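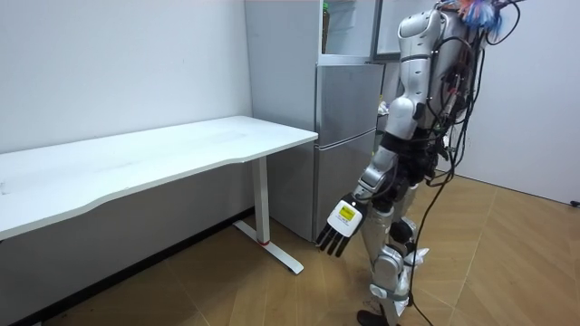
Humanoid beside the refrigerator, upper door open, long table clear.

Good practice for a humanoid robot in a kitchen or workshop

The notes that follow are the working rules used at the Plomville test kitchen, revised in May by Alina Bratu. They cover one robot, one refrigerator and one table. Adapt the distances to your own room.

Floor and clearances

Keep a walking lane of 1060 mm in front of the refrigerator, measured with the door shut. With the door fully open, at least 700 mm must remain between the door edge and the nearest wall or cupboard. If it does not, move the table first. Refrigerators on castors should be locked or wedged before any pulling task.

Sweep before each session. Grit under a foot will mark a wood floor and can upset the balance controller. Rugs and loose mats come up and stay up until the robot is parked.

Cables

Any cable that reaches the floor belongs behind the robot, on the side away from the next turn. Leave enough slack for one full turn at the waist. Tape across the planks only outside the walking lane – tape inside it lifts at the corners and catches the toe.

Tie waist and shoulder bundles loosely. A tight tie next to a joint will wear through the sleeve. Check the ties by hand with the power off, joint by joint, starting at the hips.

Refrigerator tasks

1. Load only what the task needs. For bottle work, one closed bottle per shelf is plenty.
2. Use bottles with the cap fitted and the outside wiped. Condensation halves the grip on smooth fingertips.
3. Hands open and pointing down before the robot takes a step.
4. The door may stand open for no more than four minutes. After that, close it and let the compartment recover.
5. No person reaches into the compartment while the arms are powered. Ask for a hold, wait for the operator to repeat it back, then reach.

Table

Clear the top completely between runs. Wipe with a damp cloth and dry it; grey scuffs come off with a little bicarbonate of soda. Mark the feet of the table on the floor plan as well as the top, as a long foot may reach further into the room than expected.

Labels and records

Labels on the hands must stay readable. Replace them when the print fades, and clean the area with a dry cloth only. Solvent wipes cloud the plate.

Write each stop in the log with the time, the joint and who called it. The Floreck log sheets (form 214) have a column for this. Older Muva sheets, form 631, do not, so use the margin.

Stopping

The person holding the stop button does nothing else. Nadine Khasawneh's rule from the Toledo kitchen applies here too: no phone, no tea, no conversation. Change over every half hour, with the robot parked.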